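Bite: A Two-Finger Gripper Arm for Sorting Foam Blocks
Project report, Birnby shared workshop
Gun-woo Do

1. Purpose

Bite is a small arm with a two-finger gripper and a camera at the wrist. The goal was to pick up soft blocks from a flat surface, sort them by color, and leave no dents in the foam. The control board and finger mounts were built in the workshop between terms.
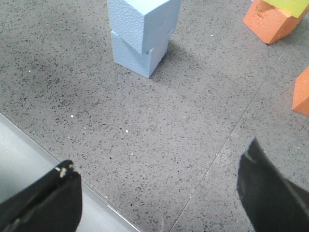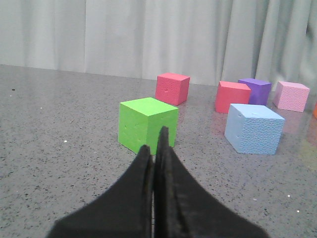 Wrist camera views with foam blocks on a speckled surface.

Joaquim Magalhães asked why the grip force is set from motor current when a pressure pad in the fingertip would read it directly. He added that current readings drift as the motor warms up, and that on his own build he had to reset the zero before every run.

The point is fair. A pad was tried in the first version and the wire broke at the finger joint twice. Current sensing needs no wire past the wrist. The zero is now taken with the fingers open at the start of each pick, which adds 318 ms per cycle.

2. Method

The software (Girneo, version 11) finds blocks by color, then turns the wrist to line up with the nearest face. The fingers close at low speed until the current passes a set limit. Colors were trained on 3806 labeled crops. Red and orange were the hardest pair to separate under the workshop lights, and the orange range was narrowed by hand.

3. Results

In the final test Bite made 76 picks. Most of the failed picks came from blocks standing close together, where one finger came down on a neighbor. Stacked blocks are not handled: the height estimate assumes one layer.

4. Remaining work

Thinner fingertips are to be cut in July. The height estimate needs a second view from a lower wrist angle. The cable clamp at the elbow still slips.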